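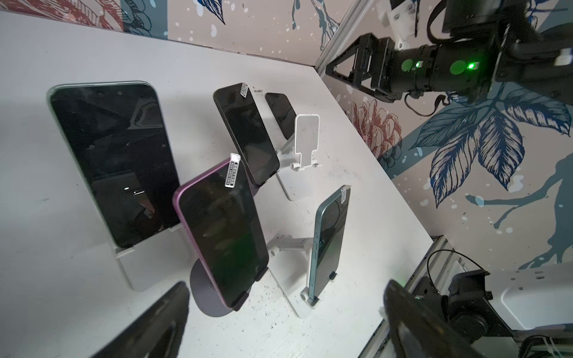 We left Ollen at six with wet socks. My sister wanted to reach Coler before the shop closed, and the guidebook gave the stage as 18 km, most of it on a farm road.

The farm road was closed for the first stretch. A sign sent us up through the pines on a track of loose stone, and we walked it without talking. I could hear her poles behind me. When I stopped hearing them I waited, and after a while she came around the bend and said she was fine.

At the top there was a post with the height painted on it, 1,469 meters, and a bench. We ate the cheese. She took off her left boot and looked at her heel and put the boot back on.

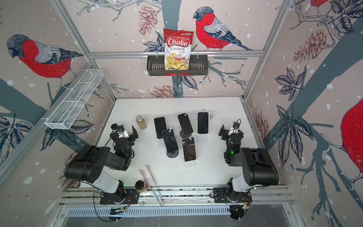
Phones on the white table, with bullfinches on the wallpaper behind

"You can take the bus from the next village," I said.

"So can you."

It was the longest conversation we'd had since breakfast. Our mother had walked this route in March, the year before I was born, and had kept a notebook - mostly prices and what she ate. For Coler she had written only "soup, good bed, stayed 2 nights." My sister had decided that something must have happened there. I thought it had probably rained.

The way down was harder on the knees. We crossed a stream by a plank and came out into hay fields, where a man on a tractor lifted one hand. The bus stop was at the corner by the church. The bus was there, with its door open and the engine running. She looked at it and walked past, so I did too. 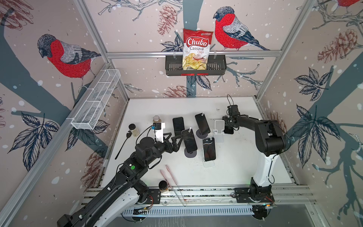
A bag of Chuba Cassava Chips in the wire basket, near the painted bullfinch

The shop in Coler was shut. The pension Jelínek was over the bakery, and the woman there had one room left, with a single bed and a cot. She asked if we would want soup.

"Yes," my sister said. "And could we have the room for tomorrow as well?"

I took the cot.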